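Sorting table notes from the Flallmont workroom

Quick one this month, we are behind on everything. Small stuff has to go back in a box before the big stuff moves.

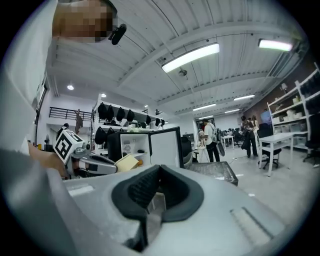 One reader in Bultalville wrote in to say that lids are the whole problem. Take the lids off in September, she said, leave them off till the sorting is finished, and you'll save yourself half an hour a day of opening and shutting. Her shop did it with 90 boxes and only lost two lids. Hm. We lost more than two last year and we weren't even trying.

So for now lids stay on. Open, up, out of the way, but on. If you find a box shut and there's still stuff on the table next to it, open it again please.

Where we are: the Hiebert shelves are done, all 8 of them. Labels facing out, heaviest at the bottom. The Cledadar order came in and it's up to 3,000 small pieces, mostly foam, sponge and felt, and it all came in together in two big sacks. No dividers. No list either. We've asked for a list.

Things to remember at the table:

Trays are for things waiting to be sorted. Boxes are for things that have been. A piece goes from tray to box and doesn't go back, even if you change your mind about the size. Put it in the Ask pile instead.

Sponge pieces one kind to a box. The yellow ones look alike under the long lights and they are not all the same thickness, so check against the sample card before you drop it in. We had to tip out a full box on account of this and it took most of a morning.

Look in the bottom of the box first. Old bits get left in there and then they get counted as new stock. Anything you find goes in the jar by the door.

Crumbs and loose specks: brush them off at the end, not as you go. The brush is on the hook. It was on the hook. If you have the brush, hook.

Chairs pushed in when you leave, the carts can't get by otherwise and someone has already bent a wheel.

Start time is still 9 but the side door sticks so come round the front. Tea is in the back, bring your own mug, the spare ones went to Bultalville with the last load and we haven't seen them since.

Still needed: masking tape, thick markers (black, the blue ones fade), flat cardboard for dividers. Any size, we'll cut it down. Egg trays are no good for this, thank you to whoever left the stack, they've gone to the garden people.

Next up after the foam is the drawer of assorted hinges and screws, which has been put off since spring. Wear somthing with pockets.

If you can't make your shift put a note on the board or leave a mesage on the workroom phone. Not both, we end up crossing off two people.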